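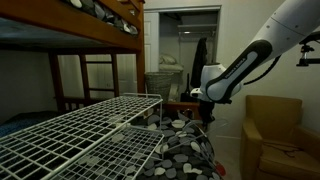

What do people use to keep spare pillows off the floor in a room with a bunk bed? A shelf inside the closet, low enough that a child can reach it.

Posted to the Stornberg household list, 9 October 2025

On the pillow question, I can say what we ended up with. Ours is a small bedroom with a wooden bunk bed, a closet and one big patterned cushion that takes up most of the floor that's left. The pillows go in a stack on the left side of the closet, on a lower shelf. Coats hang from the rod on the right. I tried it the other way first and the coat sleeves dragged over the pillows every time the door was opened.

The earlier message said:

> We have 7 pillows and two wire racks from the Tekham sale in July.
> The racks have two tiers each. Would you put the pillows on those,
> or keep the racks for toys? The room also has a ladder at the end
> of the bunk, so there isn't much wall to work with.

I would keep the racks for toys and books. We have a white wire one with two tiers, and small things do fall through the openings - a shallow box on each tier takes care of it. Pillows slide off wire unless you push the rack against a wall.

For the ladder, leave enough floor at the bottom for someone to step down. Our cushion drifts over there and I move it back most evenings.

If you need another shelf, the Quiambao store cut mine to length for 8 dollars. Bring the closet width with you, measured at the back.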